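Gripper pose drifts when the wrist camera looks at a plain cushion. Is it my calibration or my SLAM settings?

Posted by cushionpusher in Perception and Tracking

Hi everyone, and thank you in advance for reading, I know this is a long one. I have been going through the demonstrations we record with our hand-held grippers, and I can't get the trajectories to come out clean for one particular task. The task is simple enough: walk up to an armchair, take hold of the cushion, lift it off and set it down on another seat. The pipeline is visual-inertial SLAM for the gripper pose, then a script that cuts the recordings into episodes, then the usual training format.

For the first part of the approach the pose looks lovely. Then the gripper gets near the cushion, the number of tracked features drops from 400 to 23 within a moment or two, and the pose either slides sideways or jumps. If I replay the episode on the arm, the fingers close beside the cushion. I've recalibrated the camera 3 times with a fresh board and the reprojection error is fine each time. I've also tried turning up the feature count to 700 in the config, and it made no difference I could see, apart from running slower.

We're using the Lesel tracker with the default mask, and Gevetti for slicing the episodes. Should I keep fiddling with calibration, or is there something about soft furniture I should know?

Tyyne Kallio

Oh, I feel for you, I spent most of a December on something very close to this (bedding in my case, a big plain duvet, and I still hold a grudge against it). I'd leave the calibration alone. If the pose is good while you're walking and only goes wrong close up, the lens model is probably fine and the tracker is simply running out of things to look at. Plain upholstery fills the middle of the image, and there's hardly a corner on it worth the name. Raising the feature limit only tells the tracker it may keep more. It can't find more on a smooth cushion.

The thing I would look at first is the mask. The default one in most trackers is drawn for somebody else's gripper, and if yours has a larger body, a good part of it will be left unmasked. Edges and slots on the gripper shell make beautiful, sharp, stable features, and they move exactly with the camera. So while you're walking they get outvoted by the rest of the room, and once the cushion takes over they win the vote, and the tracker decides you have stopped moving. That would give you your slide. The jump is then the moment it relocalizes.

So, draw your own mask. Take a still from the camera with the jaws open and another with them closed, cover everything that belongs to the tool in either one, and grow the edge by a few pixels. Be generous with the jaw opening too. Fabric showing through it may be real fabric, but once you've gripped it, it travels with you and it is no use for tracking.

After that, build the map separately. Before you record any demonstrations, do one slow mapping pass of the whole room, ceiling included, and don't go close to the furniture until you've looked around properly. Then localize every episode against that map instead of starting fresh each time. Ceiling lights and beams are wonderful for this if your lens is wide enough to see them over the top of the chair. I'd also look hard at anything that moves between the mapping pass and the episodes. People wandering about are usually handled well enough by outlier rejection, but a rolling office chair that was in one spot for the map and another spot for the episode can cause real trouble, so do a new mapping pass if the chairs have been shuffled.

One more small thing, as I nearly forgot it: if you have a marker mounted on the tool, mask it for SLAM but keep it for whatever reads it. I once masked it in both places and lost an afternoon.

arholm_bits

just turn up the IMU weight

Veronika Hollenstein

I'd be a bit careful with the IMU suggestion above. It can carry you through a short gap, and for that it's worth having, but first check the time offset between camera and IMU. If that is off, more weight makes the jump worse. We log ours through Cronin, and the offset had to be estimated again after a firmware update.

Everything Tyyne wrote about the mask matches what I've seen. I would only add a check at the slicing stage, so bad episodes don't slip into training while you sort this out. Have the script write out the tracked feature count next to each pose, and drop any episode where it stays low through the grasp. You'll lose some recordings, which hurts, but you can keep the raw video and run it again with the new mask and map. Many of them may come back to you that way, so please don't delete anything yet! 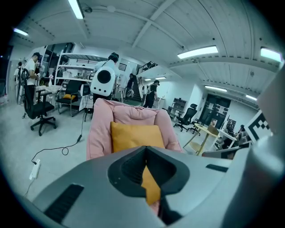 When you rerun them, start with a single episode and plot the old and new trajectories together before you do the whole batch. Look at the stretch just before the jaws close. If the new path runs smoothly into the grasp and the old one bends away, you have your culprit and can let the rest run overnight. If both bend in the same place, post the plot in this thread along with your mask file and I'll gladly take a look.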